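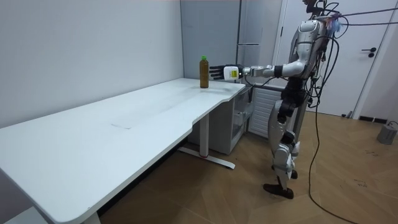 Deolinda Barreto left a comment under my last post to say that I had been far too kind about the Trinden Creek plan, and that a marsh you are allowed to "relocate" is a marsh you are allowed to lose. I went back and read my last post. She has a point. I used the word "promising" in it, and I'd like that stricken from the record.

For anyone who skipped it (fair enough): Zerow wants to build a warehouse on the Quintela bottomland, which is almost 34 acres of sedge, mud and frogs that can be heard from the gas station. The town's rule says no paving within 300 feet of the creek. The rule has a waiver. The waiver used to take up a paragraph and now runs to four pages, and I have read them all, with coffee, at an hour when I should have been asleep.

What Zerow offers in return is credits. It pays Eko, the mitigation bank, and Eko makes a wetland someplace else. The someplace else is a former sod farm on the far side of the county, uphill, in a different watershed. I'm told the frogs will be notified. 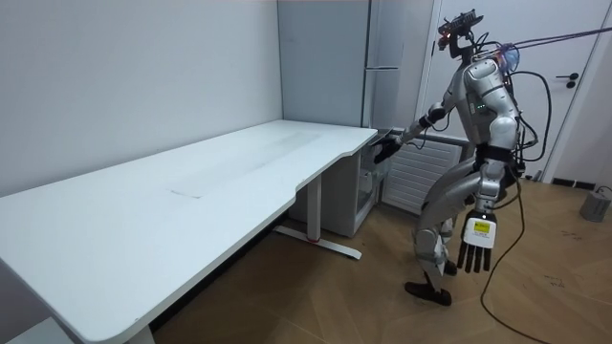
The hearing

I went in December, at 7 in the evening, to a room with very good heating and very bad microphones. The applicant's slides used the phrase "functional uplift" so often that my neighbor started writing it on her hand. Each speaker from the public got 2 minutes. Benedikt Ortner spent most of his reading out the water levels he has penciled on his barn wall after every flood, and then asked where the water was supposed to go once the bottomland had a roof on it. The consultant said it was a great question. We all waited. The chair thanked him for coming.

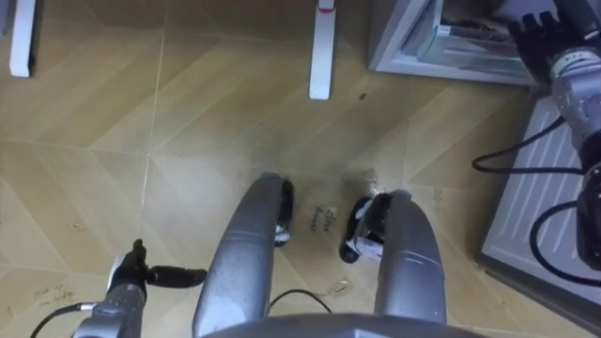

Herringbone floor, scuffs included.

My own turn went badly. I had prepared a speech about sedge wrens, lost my place, and ended up asking whether the sod farm was wet. It is not currently wet, said the consultant, but it has wetland potential. So does my basement.

The vote was put off until the drainage study comes back, and written comments are still open at the clerk's office. Mention the waiver by section number if you can stand to look it up. They seem to file the general outrage separately.
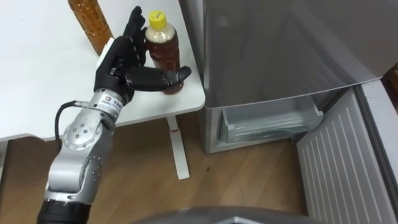 Yellow cap, black fingers.

Deolinda, I've fixed the old post. "Promising" is now "long."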